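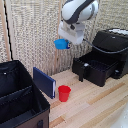 One reader of the previous edition wrote that the cups kept sliding to the back of the lower drawer, and asked whether the unit could stand against the curtain with the drawer left open. It may, provided that the clearances in Section 4 are observed. The procedure for cups has been rewritten and now appears under Loading the Drawer.

Section 4. Placing and Loading the Wakodia Storage Unit

4.1 Scope

This section applies to the two-tier Wakodia unit when it is set up in a room fitted with an Ogbonna woven curtain. For rooms with solid walls only, follow Section 3. The curtain and its posts must be fully installed before the unit is brought into the room. Instructions for hanging the curtain are supplied separately by Nuradora.

4.2 Before You Begin

Clear the floor area and sweep it. On wooden floors, check each plank under the intended position for grit, raised edges, and loose fasteners. Sand or secure these as needed. Do not set the unit on a rug or on a folded mat.

Check that the curtain falls freely in its folds along its full width. A curtain with a coarse, open weave catches easily on corners and handles, and a pulled thread cannot be repaired by the user.

CAUTION: Do not lift the unit by the drawer or by the upper lid. Two persons are required to carry a loaded unit. An empty unit may be moved by one person.

4.3 Positioning the Unit

1. Bring the unit to the side of the room where it will be used. Keep the drawer closed while carrying.

2. Lower the unit onto its legs. Do not drag it across the floor. The legs are short, and dragging will mark pale wood.

3. Leave 300 mm between the rear of the unit and the resting position of the curtain. Measure at the deepest fold.

4. Press down on each corner of the upper tier in turn. If the unit rocks, turn it end for end and test again before using the shims.

5. Open the drawer to its full extent and confirm that it does not meet a post, a door, or other furniture.

NOTE: The clearance in step 3 is measured with windows and doors shut. Where the curtain is near a window that is opened regularly, tie the curtain to the nearest post with the Desden cloth tie. Do not use wire or tape on the posts.

4.4 Cords and Cables

Electrical cords already present in the room should be routed before the unit is loaded. A cord that hangs beside a post should be given enough slack to reach the floor without tension. Do not wind it around the post.

No cord may be shut in the upper lid or closed into the drawer. Keep cords out of the path of the drawer at all times. If a cord must pass over the unit, lay it across the top where it can be seen, and lift it clear before opening the lid.

4.5 Loading the Upper Tier

The upper tier is closed and is intended for articles used less often, such as table linens, spare napkins, and paper goods. Place flat items at the bottom. Close the lid by hand and do not let it drop. Articles may be rested on the closed lid for a short time while the drawer is being loaded, but the lid is not a shelf.

4.6 Loading the Drawer

The drawer is open at the top and is fitted with ribbed plastic dividers. Dividers may be left as delivered or rearranged to suit the contents.

1. Remove all dividers and wipe the interior with a dry cloth.

2. Decide which articles will be kept in the drawer. Cups, small bowls, and lids are suitable. Glassware is not.

3. Refit the dividers, beginning at the rear. Press each one down until it is firmly seated.

4. Place small cups on their sides, with the openings all facing the same way. Rims should not touch the rim of the next cup.

5. Fill the rear compartments first, then work toward the front.

6. Slide the drawer in slowly. If anything shifts, open the drawer and move the nearest divider closer to the cups.

CAUTION: Cups must be completely dry before storage. Moisture trapped between the ribs will leave a residue on plastic surfaces.

Do not stack cups in the drawer above the height of its sides. Where over two layers would be needed to hold a full set, divide the set between drawers or store the remainder in a cupboard.

4.7 Routine Care

Wipe the exterior with a soft, slightly damp cloth. Dust shows readily on black surfaces and may be removed with a dry brush from the textured areas of the lid. Abrasive powders and solvents must not be used.

Shake the curtain gently by hand from the lower edge each February and again at the end of summer. Move the unit away from the curtain before doing so, then repeat steps 3 through 5 of Section 4.3.

For replacement dividers, see Section 7.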